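Moving the blog, and what I lost on the way

12 July 2019

I wanted to write this already in November, but first I had no time and then I had no blog. Now I have one again, so let me tell it in order.

For six years my posts lived on Zoubi. It was free and simple, and I never thought about it much. Then came the email saying the service would close and that we could download our posts from the settings page. I pressed the button and received one file with 86 posts inside. All the comments were missing. I wrote to them twice and got the same polite answer two times.

The comments hurt me more than I expected. Under my post about learning English from cooking shows there was a long discussion on the word "simmer," and I had learned more from it than from the shows. I found 22 of those comments in my old email, because the notifications were still there. I copied them by hand to the bottom of the posts.

After this I tried Promham, which everybody recommends. It is beautiful, but it wanted to choose the size of my titles for me, and my accents came out as question marks. I stayed two weeks.

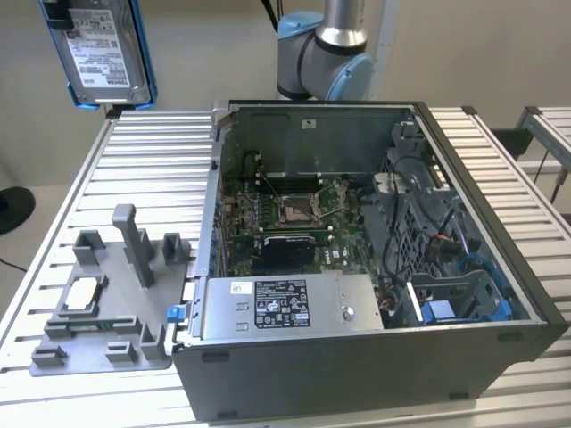 So now I write in plain text files and put them on a small rented space at Skisto. It costs little and I understand every part of it. I also keep a copy on a disk at home and another one at my sister's place. Maybe it is too much for posts about soup and grammar, but I sleep better.

Some old links are still broken. If you come to a page that says "not found," please write me the title and I will repair it. The posts about the trip to Sturkum are the next ones on my list.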